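Blue Cups Are Ready for the Winter Walk

The paper cups for this year's Lolby Winter Walk are in, and they are gorgeous! After two seasons of plain white, the hot drinks table at the halfway hut is going blue, and everyone who sets out in February will get to drink cocoa out of one.

Hayley Catterall, who runs the drinks table, had been hoping for a ribbed cup ever since the walk grew past a couple of hundred people. The old smooth ones were fine for water but rough on bare fingers once the cocoa went in, and walkers ended up doubling them. The new cups have a corrugated wrap with fine ridges all the way around, and they feel wonderful in the hand.

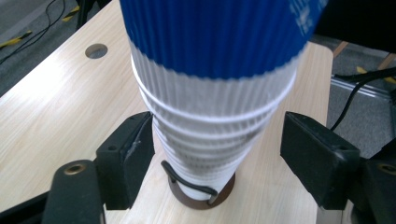

The order came to 1670 cups from Kenanico, the paper goods supplier out on the county road, and it arrived in 40 sleeves. Two of those went straight to the community room so the drinks crew could try out the new table setup before the big day. The rest are stacked in the back hall at the Eglītis bakery, which is also giving us the cocoa again this year (thank you, thank you!).

The setup is simple and it works. Cups come out of the wrapper as one tall column and go into a round, dark base that sits flat on the table and keeps the bottom of the stack where it belongs. One person takes cups off the top and sets them out, the next one pours, and the line keeps moving. Last year's cups stood loose in a cardboard box, and anyone who was at the hut when the wind got into it will remember the chase across the parking lot.

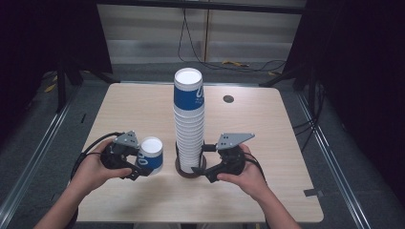

A tall stack of the blue-and-white cups in its round base, with a single cup apart on the left.

Nana Quartey timed a practice round with the crew one afternoon and is delighted. Setting out 30 cups used to take long enough for the front of the line to start stamping its feet. "We got it down to where the pouring is the slow part," Quartey said. "I could do this all day. I love these cups."

The print has plenty of fans too. It's a strong royal blue with white swirls that curl back on themselves like surf, and the white at the top meets the blue in a wavy line. Reece Tindall thinks it looks like the lake in March. Hortensia Retamal says it looks like the sea, and that the lake has never once looked that good.
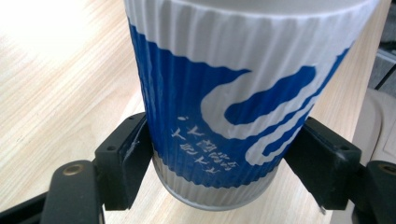 Drinks will be served from 7 in the morning, an hour earlier than last year, so the long-route walkers can have something hot before they leave. There will be cocoa, black tea and warm apple juice, all free with a walk bib. Coffee is at the Suvirus cart by the trailhead as usual, and the cart is happy to fill one of our cups if you bring it over.

The crew could still use a few more hands for the late morning stretch, when both routes come through the hut together. Pouring, setting out and carrying refills are all open. Sign up on the sheet inside the bakery door or tell Hayley Catterall when you pick up your bib. Used cups go in the marked bins at the hut and at the finish.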